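Speaker notes: Handing over the pricing job before handing over the shares
Tamsin Baxter, afternoon session, 30 minutes plus questions

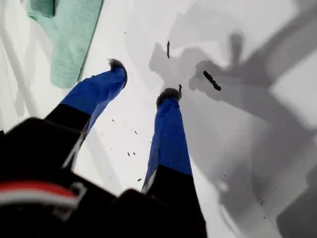
Start with the question I get asked most by owners in their sixties. "When should I give my daughter the shares?" My usual answer is to ask who sets the prices. If the parent still sets them, the shares can wait.

Say where this comes from. 19 years advising owner-run firms, mostly small manufacturers and distributors, most of them in the second generation. I am not a tax adviser and there is no tax in this talk. People who came for tax should see me at the break and I'll give them the name of someone good.

Slide 2. The three cases

Gevness: makes fittings for commercial kitchens. 110 employees. Father and two children in the business.
Burska: food wholesaler. 70 employees. Mother ran it, nephew took over.
Rattanakul: packaging. Smaller, older, three branches of the family holding shares.

The owners of all three have agreed to be talked about. I have left out sales figures. Don't get drawn into guessing them if someone asks.

Slide 3. What the pricing job is

By pricing I mean more than the list. It covers who gets a discount, who gets extra time to pay, which customers are kept on at a thin margin and why. In most family firms this is in one person's head. It was never written down because there was never anyone else who needed it.

When the successor arrives, they get a title, then a department, then sometimes a board seat. The discounts stay with the parent. Customers learn this in a week or two. They go around the successor and call the parent at home.

Tell the Burska story here. The nephew, Kamol Yimyam, had been managing director for two years. A hotel customer asked him for a longer payment period and he said no. The customer phoned his aunt that evening and she said yes. She didn't think of it as overruling him. She had known the hotel's owner since they both started out and it was a two-minute call. Kamol found out from the invoice.

Pause. Ask for a show of hands: who has made that call? Who has been on the other end of it? Don't comment on the numbers, just move on.

Slide 4. What Burska did next

They spent one long afternoon with the customer ledger. Kamol asked, his aunt answered, the bookkeeper wrote. For each of the bigger accounts they put down the terms, when they were agreed, and the reason. Some reasons were good. One customer had paid early during a bad year and had been given a better rate in return. Some reasons had expired. There was a discount for a buyer who had retired and whose company had kept it.

After that the rule was simple. Any request about terms goes to Kamol. If the aunt picks up the phone, she says "I'll have Kamol call you back," and that is the whole of the conversation about money. She is free to talk about anything else.

She broke the rule twice in the first few months, and told him both times. He let one stand and reversed the other. The reversal was uncomfortable. The customer stayed.

Slide 5. Gevness and the two children

This one is harder. Boonmee Limsakul founded the company. His son runs the factory and his daughter runs sales. He wanted to hand over equally and had already split the shares equally in his will. He had not decided which of them would set prices.

The son wanted prices that kept the machines full. The daughter wanted prices that kept out small, fussy orders. Both views were reasonable. Every disagreement went up to Boonmee, who settled it, usually over dinner, and usually by splitting the difference. The result was a price list that suited neither plan.

What I suggested: pick one of them for pricing and give the other something of equal weight. At Gevness the daughter got prices and the son got capital spending, with a limit above which both had to sign. It took most of a year to get there. It was December before Boonmee stopped attending the weekly sales meeting, and he sent a list of questions to the first one he missed.

Note to self: last time I told this story someone asked whether the daughter got the better deal. Answer: the son thought so for a while. He also bought the press line he had been asking for, and the subject came up less.

Slide 6. Rattanakul, where it didn't go well

Keep this short and be fair to everybody.

Pichit Thaweesak was brought in from outside as general manager. The three branches agreed he would have full control of pricing. It was in his contract. Within a few months he had raised prices for two customers who were related to one of the branches by marriage. The branch objected. The other two branches backed Pichit at the meeting and then went quiet. He left before his second year was out.

My view is that the contract was fine and the preparation was missing. The family had never told him which customers were family. They had never told each other what those arrangements cost. A new manager can't honor or end an arrangement he doesn't know about. I was advising them for part of that time and I should have asked for the list myself.

If time is short, cut slide 7 and go straight to 8.

Slide 7. What about the retiring owner?

Owners often hold on to pricing because it is the part of the job that involves people. They get calls, lunches, and thanks. Take it away and the week has a hole in it. I have seen this handled badly, with a title like "president emeritus" and an office near the elevator.

Wakana Hayashi ran Trosden for a long time before her son-in-law took over. She kept the customer visits and gave up the terms. She goes to see people, comes back, and writes a half-page note on what she heard. Her son-in-law reads it before he talks to them about money. She told me the visits are easier now because she can't be asked for anything.

Not every parent can do this. If yours can't sit across from an old customer without giving something away, the visits have to go too, at least for the first year.

Slide 8. What to do when you get home

Read these out slowly. People write them down.

Write the list. Biggest accounts first, with terms and reasons. Do it in one sitting if you can, with a third person taking notes.

Mark any customer who is family, or married to family, or who lent the company money at some point.

Choose one person for pricing. If you have two successors, choose one anyway.

Tell the customers. A short letter signed by both generations is enough. The parent should phone the oldest accounts first so they don't learn it from the mail.

Agree on what happens when the rule is broken. It will be.

Leave it alone for a full year before you talk about moving shares. You want to see one budget and one bad quarter go by with the new person deciding.

Slide 9. Questions

Likely ones, with answers.

What if the successor prices badly? They will get some wrong. Set a floor margin together at the start, below which both have to agree, and stay out of everything above it.

What if my parent won't make the list? Start it yourself from the invoices and leave the reason column blank. Most people can't stand to see it blank.

Does this work if we have a board? Yes, and the board should see the list once a year. It shouldn't approve individual discounts.

Should the non-working shareholders see it? The totals, yes. Names of customers, I would say no, but families differ and I have lost this argument before.

Is a year too long? For a parent in poor health, it can be. In that case do the list this month and sort out the rest with your lawyer alongside it.

Blank copies of the ledger sheet are on the table by the door. Ask people to take one per family.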